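Relellow Woven Rugs - Care and Set-Up Guide
July
By the Relellow product desk

Section 4: Clearing and checking the rug before first cleaning

Clear the rug completely before you vacuum. Small hard items can lodge in the weave or jam a vacuum head, and clear ones are easy to miss against a striped pattern.

1. Move chairs and side tables off the rug. Lift them - do not drag them across the bands.
2. Open the curtains or switch on a lamp at floor level. Low light from one side shows up clear plastic and glass better than a ceiling light.
3. Start at one corner and follow a single diagonal band of color to the opposite edge. Then move to the next band.
4. Pick up rings, beads, caps and clips one at a time. Hold each item by its edges and lift straight up.

CAUTION: Do not sweep small items toward the border with your hand or foot. A sharp edge can pull a thread.
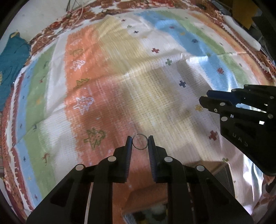
Fig. 4. Small transparent ring held just above the orange part of the rug.

5. Put everything you pick up into a lidded container. Keep it out of reach of children and pets.
6. Run your palm lightly over the rug, in the direction of the weave. Stop if you feel anything hard.
7. Fold back each edge by the width of your hand and check the floor underneath.

NOTE: If a thread has lifted, leave it alone until the rug is clear. Do not cut it. See Section 6 for tucking in loops.

8. Vacuum on the lowest suction setting with the brush bar off. For Govell underlay, size 630, wait 32 hours after laying before you vacuum.

NOTE: Trongate runners, pattern 717, have a looser border. Vacuum these by hand with the upholstery tool, and stay clear of the outer edge.

Go on to Section 5 for spot cleaning.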